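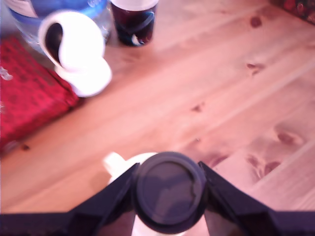 Notes on living with a knotty pine tabletop, for those who asked after the last thread. Mostly finish, knots and drinks. The drinks are the main load on this table. Nobody cuts anything on it.

The top is softwood, sold by Stancombe as a utility top. Softwood here means a thumbnail leaves a mark if you try. I don't consider that a defect. It's a property of the material and you plan for it.

Finish is Forach hard oil, satin. First coats went on in June 2019, before the table was carried in. Three coats on the top face, two on the underside and the edges. The tin says you can skip the underside. If one face takes up moisture faster than the other, the boards cup, so I did both.

Application was boring: thin coat, wait, wipe off whatever the wood didn't take, leave overnight. Light pass with a gray pad between coats. Tacky patches in the morning meant I'd left too much on. I had those around the bigger knots, where the grain turns and the oil sits on top.

Knots. A knot is denser than the wood around it and shrinks at a different rate. On a flat top that gives you a slight ridge or a hairline crack after the first heating season. Run a hand over it with the lights off and you'll find every one.

I filled the hairlines with epoxy tinted dark brown, scraped flush. Don't sand epoxy next to pine with a soft pad. The pine goes down, the epoxy stays up, and you've built a speed bump for coffee cups.

Resin bleed: one knot wept a little the first summer. Mineral spirits on a rag, let it dry, spot coat of oil. It hasn't come back. If yours keeps bleeding, the finish over it will have to come off before anything else will stick.

Now the drinks. Objects that live on the table, ranked by how much trouble they cause:

Ceramic mugs, worst. The problem is the foot ring. Most mugs are glazed everywhere except the ring they stand on, because that's where they sat in the kiln. Bare ceramic is abrasive. Slide it and it cuts fine arcs into a satin finish.

Test: turn the mug over and drag a fingertip around the ring. If it feels like fine sandpaper, it is fine sandpaper. Rub the ring on wet 400 grit laid on glass until it feels smooth, then wash it well. Takes less time than finding the felt pads. I've done this to all of mine, the hippo one included.

Large plastic water bottles, second. No abrasion to speak of, but a cold bottle sweats and the ridged ones shed water in a ring at the base. On oil you have time to wipe it. Left overnight you get a pale halo, which normally fades as it dries out.

Glass jars, third. Hard edge, heavy when full. Put one down at an angle and you've got a crescent dent. Anything with a dark liquid in it also finds the dents you already have.

Cloth and cardboard, red ones in particular. Dry, they do nothing. Wet, they can transfer dye, and raw end grain at the board ends will drink it. I keep the ends oiled more often than the face for this reason.
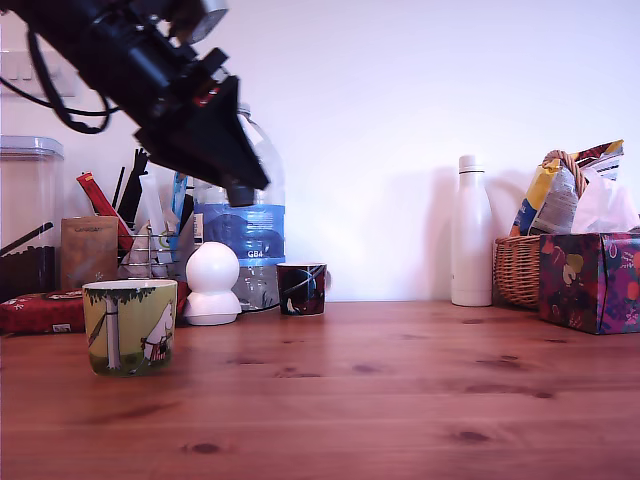
Maksym Palamarchuk: Would poly not solve most of this? I had an oiled pine bench and gave up on it. Rings every week, and I got tired of wiping. Two coats of water-based and I haven't thought about it since.

Fair question. Poly handles standing water better, no argument. My trouble is with dents. A film over soft wood is a hard skin on a cushion. Drop something on it and the film cracks around the dent, water gets under the crack, and you have a white patch you can't reach without stripping.

With oil a dent is only a dent. Damp cloth, iron on medium, a few seconds at a time, and the fibers swell back most of the way. Then a little oil on that spot. You can't do that through poly.

If the bench is outdoors or somebody leaves wet things on it all day, I'd use poly too. Different duty.

Someone else asked about color. Pine darkens in light. Anything parked in one place leaves a pale footprint, and storage boxes against the wall are the usual culprits. Move them a few inches every so often and the edge of the footprint blurs. You can't speed it up with stain without making it blotchy.

Humidity, since it came up twice. The gauge by the table reads 51 percent as I type this. The boards are happy there. In the dry months the joints open slightly and close again later. Leave them alone. Filler in a moving joint gets squeezed out as crumbs.

Tried the Asadi wax on top of the oil in April, one half of the table only. It felt nice. It also marked under a hot mug on the first morning, and the mark stayed. Took it off with spirits and went back to plain oil. It may be fine on a bookshelf.

Coasters: I own the cork ones from Utiver. They work when they're under the mug. I treat them as a bonus and design for their absence.

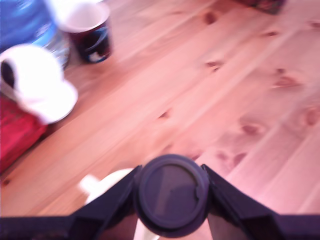
Placement does more than coasters. Keep mugs toward the back and the middle of the table clear for whatever you're working on, and they get dragged less. Most of my scratches are in the front third, from the period when cups stood wherever there was a gap.

A tipped mug is less of a disaster than people expect. Oil buys you several minutes. Blot, don't wipe, or you push coffee along the grain and into the joints. Then a damp cloth, then a dry one. Tea is worse because tannin plus any scrap of steel wool left in the pores gives you black specks. Use a synthetic pad between coats and you avoid that completely.

Cleaning is a damp cloth and a drop of dish soap. No spray polish. Silicone in polish stops the next coat of oil from bonding, and you find out when it beads up like rain on a car.

Recoat interval: roughly 11 months for the face in my case. The check is a few drops of water near the spot you use most. If they stand up, wait. If they flatten and the wood goes dark under them, it's due. One thin coat is enough, no sanding unless the grain has gone fuzzy.

And oil rags: spread flat outside to dry, or into a jar of water with the lid on. Balled up in a bin they can heat up by themselves and catch fire. The tin says so in very small type.

Next thread is the underside, including the slotted brackets and why mine were screwed down too tight.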